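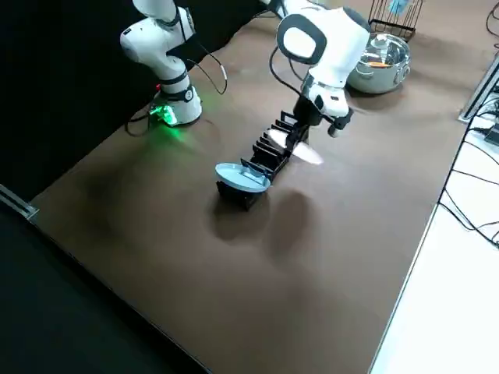 Will a robot ever do my dishes?

I've been asking this since I was a kid with my arms in the sink up to the elbows, and I reckon I'm finally allowed to be a bit hopeful. Two white arms, a black dish rack, and one of them has a plate in its gripper right at the slots! The plate's a blur, so it's moving at a fair clip too. The other arm has nothing to hold and I feel a real kinship with it (that's my teenager after tea, exactly).

Plates in a rack sound easy until you think about how narrow those slots are. I miss them myself, and I've had 45 years of practice. My mate Gilberto Ayala fixes conveyor gear for a living and he's much gloomier than me. His line is that a factory robot can do the same move 700 times before smoko, but move the rack a hand's width to the left and you're in strife. My kitchen bench is never the same two nights running, so fair point.

Then there's everything that isn't a plate. Pots with handles, wire baskets, the lasagne dish with the burnt corners. And who's scraping? I'd still be scraping.

What I'd pay is another question. I said 200 dollars a month to Gilberto and he laughed at me for a good while - but I pay nearly that for a gym I've been to twice since December.

Anyway, it's my night on and there's a roasting tray soaking. Tell me in the comments which chore you'd hand over first. Mine's fitted sheets, by miles.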